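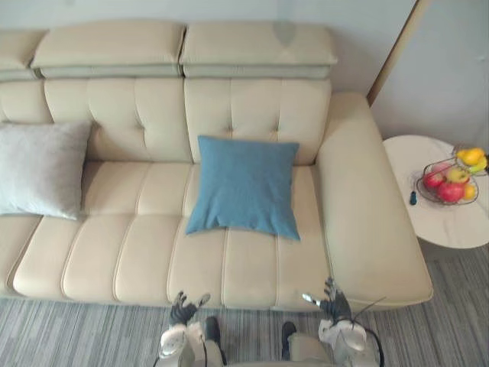 I wish to ask if a light leather sofa can be kept clean in a house where people really live, or if we must accept that it becomes gray. We bought ours second-hand in January for $700 and it was our biggest purchase since we moved. My husband wanted brown. I wanted cream, and I won, so now every mark is my responsibility. It has the tall headrests, and on the right one there is a faint grayish mark near the top that I have tried to remove in three different ways. Water on a soft cloth did nothing. A baby wipe did nothing. My sister-in-law told me to use toothpaste and I did this in a hidden place behind the sofa, and there it made the leather dull, so I did not continue. I would like to know what other people do every week or every month, and also if the mark is dirt or if the color is gone.

Posted by Rowena Gatchalian, 16 June 2022

Home Forums Living Room Care and Repair Search Log in

Rodel_S
Please stop with the baby wipes. I know that many people recommend them, but they leave something on the surface and with the time it gets sticky and takes more dirt. My parents cleaned their sofa with wipes for years, and the arms peeled first, exactly where they wiped the most.

A gray mark on a headrest is nearly always from the head. Hair oil, hair gel, sweat. It goes slowly into the finish and then dust sits on it. If it is from oil, water will not take it.

rowena_g
Thank you. My husband does use a product in the hair, he says it is very little. But the previous owner also had a head, so I can't blame only him.

Jennylyn Sison
I have a sofa in almost the same color and I am more relaxed about it than Rodel. Before anything, you must find out what kind of leather you have. Put one drop of water in a place where nobody looks. If the drop stays on top, the leather has a protective finish and you can clean it without much fear. If it goes in and makes a dark spot, it is unprotected, and then you should ask a professional before you touch it.

When it is the first kind, I do this:

1. Vacuum with the soft brush, also in the seams and around the tufting. Crumbs go there and they scratch when somebody sits.

2. Mix a little mild soap in lukewarm water. Wet the cloth and squeeze it until it almost doesn't drip. I buy white cloths only, because a colored cloth can give its color to the leather.

3. Wipe one whole panel from stitch to stitch. Don't rub in one small circle, or you will have a clean circle and everybody will see it.

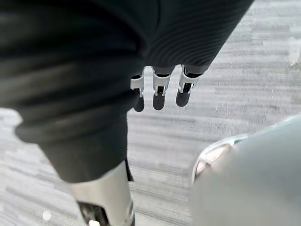 4. Wipe again with a second cloth and clean water. Many people forget this and then they complain about the soap.

5. Dry it with a towel and leave it alone for an hour. No hair dryer.

6. Twice in the year, a leather cream. I use the one from Truller. It smells like a shoe shop for one day.

CherryMae_C
I agree with all except number 6. On a leather with protective finish the cream doesn't enter, it only lies on the top. I paid for a big Truller jar and in my opinion I was only polishing plastic. The man from Calimlim who repaired my chair said the same: clean it often, and keep the cream for your shoes.

Jennylyn Sison
Maybe it doesn't enter, but my sofa is still soft after many years and I have the cream to thank, or the luck. I will not do an experiment with my own sofa to find out.

CherryMae_C
You can't thank the cream if you never had a sofa without it :)

rowena_g
I made the test with the drop. It stayed on top, at least for the ten minutes that I watched it. So I understand it is the protected kind. I am happy, because I was afraid to hear the word "professional." I will do the steps on Saturday, when the children are at their grandmother's.
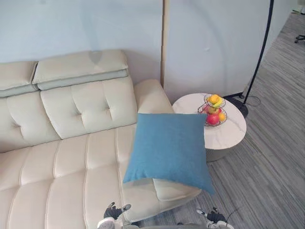
I have also a question about the sun. The sofa stands across from a big window and we get the light from lunch until evening. In our old apartment the curtains lost their color in one summer. Should I turn the sofa, or is it enough to close the blinds? If I turn it, we will look at the kitchen wall and not at the garden, and I don't like this idea very much.

Rodel_S
Close the blinds in the strong hours. Cream doesn't fade like dark colors do, but it can become yellow, and the dry heat is bad for the stitching too. The distance from a radiator is more important, I think. Mine was 50 cm from the radiator and the back became hard like cardboard.

ariel.p
Hello everybody. I worked in furniture sales before, so I permit myself to say a few things.

Regarding the mark. Clean it with a proper leather cleaner, not soap. Omonach makes a foam that I sold very often, and fewer people came back angry than with the others. Put the foam on a sponge and never directly on the leather. Wait a moment, wipe, repeat the next day. Oil needs repeating. If after the third time it looks the same, then I would say it is wear and not dirt, and the only solution is a color repair.

Regarding the color repair. The price is very different from city to city. My last customer got an offer for 53 dollars for one small spot, and another company wanted to recolor the complete sofa for up to 3,000. For the same spot! Please ask more than one.

Regarding the cream, I am with Cherry Mae. In the shop we sold it because the margin was good.

Jennylyn Sison
At least you are sincere about it, Ariel. I am a bit offended in the name of my sofa.

Rodel_S
I don't agree with the foam for everybody. It is too strong if you use it each month. One time for a bad mark, okay. As a habit, no. For the weekly cleaning a dry microfiber cloth is enough, and with a protected leather I would do the soap maybe every second month.

CherryMae_C
Can I add a warning about textiles? My mistake was not with food or with the hair. It was a dark throw blanket which I put there precisely to protect the leather. After a few warm weeks I had a shadow of the blanket on the seat, and it is there today. New jeans do it also. Now I wash every cover and every cushion two times before they are permitted on the sofa, and I rub them with a damp white cloth to see if the color comes. 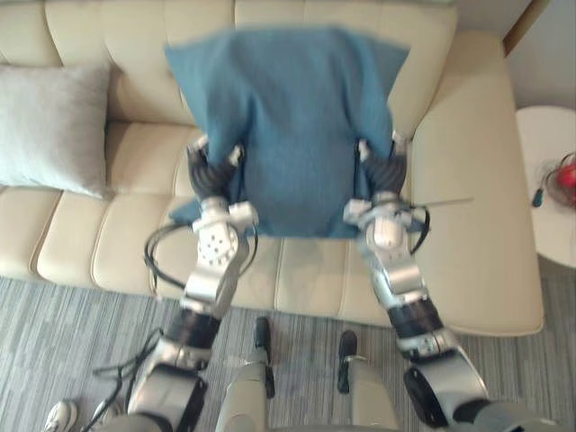
If the white cloth stays white, I let it go on the sofa. If not, it goes to the bedroom, where the chair is fabric and has seen worse. And I lift everything once in the week so that nothing stays pressed in the same place. It is a small work, you do it when you vacuum.

rowena_g
This I did not know at all. I was planning to buy a dark red blanket from Durby. I will take a light one, or I will wash it until it surrenders.

ariel.p
Light is better in any case. And watch the zippers of the cushions. They scratch, and a scratch in cream leather takes the dirt like a magnet. Put the zipper side down into the corner between the seat and the back, or even better buy the ones with buttons hidden inside.

Jennylyn Sison
Into the corner is also where it scratches, only you don't see it. I would turn the zipper to the front, or take the cover with an envelope closing.

ariel.p
You are right, I wrote too fast. Envelope closing.

rowena_g
I come back with the result from Saturday. I vacuumed (I found a coin, many crumbs and a hairpin that isn't mine) and did the steps with the soap. The seat is visibly lighter. I had not understood that it was dirty until I finished the first panel and compared it with the next one. The mark on the headrest is maybe weaker, but my husband says he sees no difference, so please don't take my word.

I ordered the Omonach foam. The cream I did not order for the moment, I am sorry, Jennylyn.

Jennylyn Sison
I forgive you. Write again in one year and we compare the sofas.

Rodel_S
And a small towel on the headrest when your husband watches the football. My grandmother had them on all her armchairs, with lace. We laughed about it as children, but those armchairs had no marks.

rowena_g
He says no to the lace. We are negotiating about a plain one. Does anybody know if they slide down, or do I need to sew something on the back?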